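Notas para la charla – Doblar ropa con dos brazos en un dormitorio normal
Sesión del sábado, taller Orkavano. Duración: 12 minutos más preguntas.

1. Arranque
Presentar Todier en una frase: base móvil, dos brazos, cámara en la cabeza, montado en casa. No repasar la lista de materiales, está en el repositorio.
Decir ya que hoy se habla de percepción y agarre. El doblado queda para otra charla.

2. Planteamiento de la tarea
Dos prendas arrugadas sobre una cama, separadas. El robot elige una, la agarra y la extiende. La cama es peor que la mesa de pruebas: superficie blanda, borde caído, altura que cede al apoyar la pinza.
Pasar a la primera foto y dejarla puesta durante todo el punto. 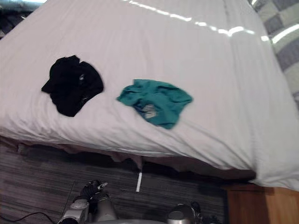 Fig. 1. Prenda negra y prenda verde azulada sobre la cama, vistas desde la cabeza. Pinza izquierda bajo el borde de la ropa de cama.

Señalar los reflejos sobre el blanco. En esa franja la profundidad sale con huecos y el filtro Brundska los rellena mal – enseñar la curva si preguntan.
Señalar también el borde: el plano ajustado al colchón no vale en la zona que cuelga. Margen de exclusión actual, 8 cm.

3. Segmentación
El negro sobre blanco se separa con un umbral simple. El problema viene después: dentro de la mancha negra apenas hay textura y los pliegues no dan puntos de agarre fiables.
El verde da mejor relieve, pero las zonas de otro tono dentro de la prenda parten la máscara en dos. Solución provisional: unir regiones contiguas antes de calcular el contorno.
Conjunto de entrenamiento: 3426 recortes etiquetados a mano. No entrar en cómo se etiquetaron salvo pregunta.
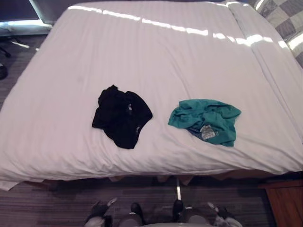 Fig. 2. Las dos pinzas en el borde inferior del encuadre. Etiqueta clara a la vista en la prenda verde.

Comentar la etiqueta: el detector la propone como esquina con demasiada frecuencia. Penalización añadida en la versión 2.
Mencionar el hueco entre las dos prendas. Si la máscara lo cierra, el planificador trata ambas como un solo objeto.

4. Brazos
Calibración mano-ojo al encender, siempre. Las pinzas entran por abajo en el campo de visión y hay que enmascararlas – usar el modelo cinemático, no el color.
Espacio de trabajo compartido: un brazo se mueve, el otro espera. Lento, pero sin colisiones entre ellos.

5. Pendiente
Sustituir el controlador Ngubane de la muñeca derecha, que pierde pasos con carga lateral.
Repetir las pruebas con ropa de cama oscura.
Turno de preguntas. Dejar la fig. 2 en pantalla.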